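# How to Run a Fair Tidy-Up Test on Two Robot Arms

I get asked fairly often whether a robot can clear a desk yet, and my reply is usually a long one, so I've finally written down the way I go about finding out. You'll need a pair of small arms with parallel grippers, a tabletop, a tub, and a free afternoon - more than one afternoon, if I'm being truthful about how mine tend to go.

## Step 1: Pick one dull chore

Choose something you'd do yourself while talking on the phone. Sorting calculators into a tub is my favorite. They're flat, they slide, they come in a dozen shapes, and a person can do the whole job in under a minute. If you start with "clean the office" you'll never agree with anybody about whether it worked.

Write the chore down in one sentence and put the finish line in that sentence. Mine reads: "Every calculator is in the tub and nothing else has moved off the table." My friend Yvonne Birkett talked me into the second half, after we watched an arm at Mottram do a lovely job with the calculators and sweep a stapler onto the floor on the way.

## Step 2: Set the table like a real one

It's very tempting to lay everything out in a neat row. Please don't! Real desks have things leaning on other things, and a calculator propped on another one is a much harder grab than one lying flat by itself. Leave a few objects around that aren't part of the job, too, and vary the colors. A patterned mat is worth having as well, especially if your cameras have only ever seen plain gray.

Take a photo of the layout before each round so you can put it back the same way for the next one.

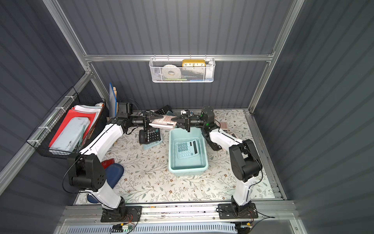 Decide early how you feel about the arms sharing the work. With two of them over one small table you have to plan for the moment when both want the same thing, and I let them sort it out unless they touch. If they touch, I stop the round and mark it as a miss. You may want to be kinder than that, and that's fine, as long as you're equally kind every time.

## Step 3: Run it and keep your hands in your lap

This is the hardest step for me. When a gripper closes on thin air for the third time, you'll want to nudge the thing a half inch closer. Sit on your hands if you have to. I keep a notebook with three columns:

- **Done:** met the sentence from Step 1
- **Helped:** a person stepped in, even a little
- **Missed:** anything else

Last June we did 56 rounds with the Widora software, and 44 of them went in the Done column. I was delighted, and then I looked at the times. The slowest good round took almost 2 hours, including a very long standoff with a calculator lying face down.

## Step 4: Change one thing

Swap the tub, or turn down the lights, or bring in calculators the arms haven't handled before. Only one change per batch, though, or you won't know what made the difference. When we moved the same chore over to our Billent setup I changed the software and the mat on the same day, and I had to throw out the whole batch and start over.

## So, can they do chores yet?

For this chore, on a table I set up, mostly yes, if you aren't in a hurry. I wouldn't leave them alone with my desk at home. Next on my list is putting pens back in a cup, which Yvonne thinks will be easier and I think will be awful. I'll run it on Zesow first and add the results to this page.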